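December, 4:10 pm. Umov policy, wrist view, sim only

Reran the Vashisht grasp set with the shadow settings changed. Headline number still looks too good: 260 tries, failures in only 30 of them. I don't buy it yet. The Cleltham write-up claims the policy reads shape from the wrist camera and ignores lighting. Their 1,122 training renders all came out of one lighting setup, so I can't see how they'd know.

What I changed: light angle, shadow map resolution (down, a lot), object color left at plain gray. Seeds 4 and up only, the earlier ones were run on the old Rerow build and shouldn't be mixed in.

Stair-step shadow edge across the tall gray object, plus a stray pale patch inside the shadow. A real camera wouldn't hand us either one.
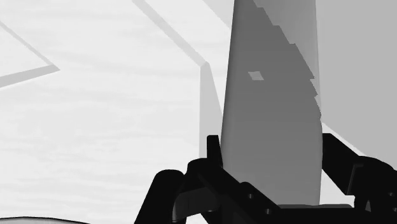 Rerow commented on the shared log that coarse shadows are a fair stress test anyway, and that if the policy holds up with edges that ugly it should cope with soft ones. Maybe. Jagged edges could also be a cue it likes. Next: shadows off entirely, same seeds, before anyone quotes the success rate.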